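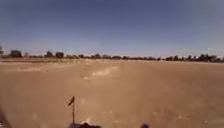
3.2 Soil crusting at the Hamport plots

Crust strength was measured on two bare plots near Hamport, referred to below as Pikberg and Sultana. Both were left unsown after the March tillage. Readings were taken with a Vaketti hand penetrometer at nine points per plot, and the median was used in all later steps. Points within 20 m of the plot margin were left out.
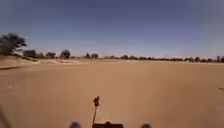 3.3 Surface cover

Bare ground of this type has little to slow the wind near the surface. Roughness was therefore treated as constant within each plot, and stones and plant litter were ignored in the model.

Figure 2. Open ground with bare soil and a distant line of trees.
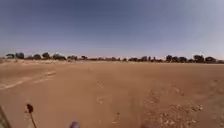
3.4 Wind shelter

Trees on the horizon were treated as a porous barrier. Their effect on wind speed was taken to fall to zero well before the nearest sampling point, so no shelter term was included for either plot. The threshold wind speed was then estimated from crust strength and the share of fine sand, as set out in Section 2.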